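Demonstration by hand (robotics)

Also called lead-through teaching, kinesthetic teaching or, when a second device is involved, teleoperation

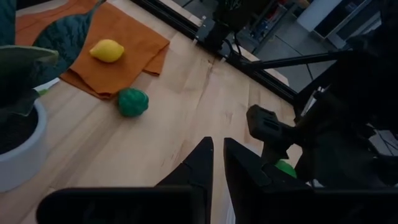 Demonstration by hand is a family of methods in which a person shows a robot how to do a job instead of writing out the motions in code. The person either takes hold of the arm and moves it, or steers it from a controller a short distance away. The robot records its joint positions and usually its camera views, and a program is later fitted to the recordings. The promise is that anyone who can put away groceries can teach a machine to do the same. The practice involves a good deal of dropping things.

Methods

In kinesthetic teaching the motors are set to give way under light pressure, and the operator pushes the arm through the task. The method is cheap and quick to learn. Its chief drawback is that the operator's own hands tend to appear in the camera views, and a program trained on them may come to expect a pair of human hands that will not be there on the day.

In leader-follower control the operator moves a small copy of the arm and the full-size arm copies it. Two-armed setups use a pair of each. New operators commonly forget which arm they are not looking at.

Handheld controllers and headsets are also used. They leave the operator free to stand anywhere, a freedom mostly spent on finding somewhere to see past the gripper.

Objects and tasks

Kitchen goods are a favorite subject. Lemons and peppers are easy to buy, come in irregular shapes and do not need to be returned. Cloth is harder: it folds under the fingers, and no two attempts leave it in the same place. A common beginner's task is to pick up one item and set it on another, which a toddler manages without a grant.

The Vukamstead exercise, named for the town where it was first run, asks operators to record 90 demonstrations of a single pick-and-place task. The first 22 are thrown out as practice. Operators are told this afterward.

Quality of demonstrations

A robot taught this way copies what it was shown, including hesitation. The Flesturbridge workshop's collection of more than 600 recordings became modestly well known for a program that paused before every grasp, having learned from an operator who liked to think first. A later version, Mokoena, dropped the slowest recordings and lost the pause, along with some of the accuracy.

Variation is generally considered useful. Moving the objects between attempts teaches the program to look for them, while leaving them in place teaches it where they were in February.

See also

Brastivico (recording format)
Imitation learning
Leader-follower arm
Remote handling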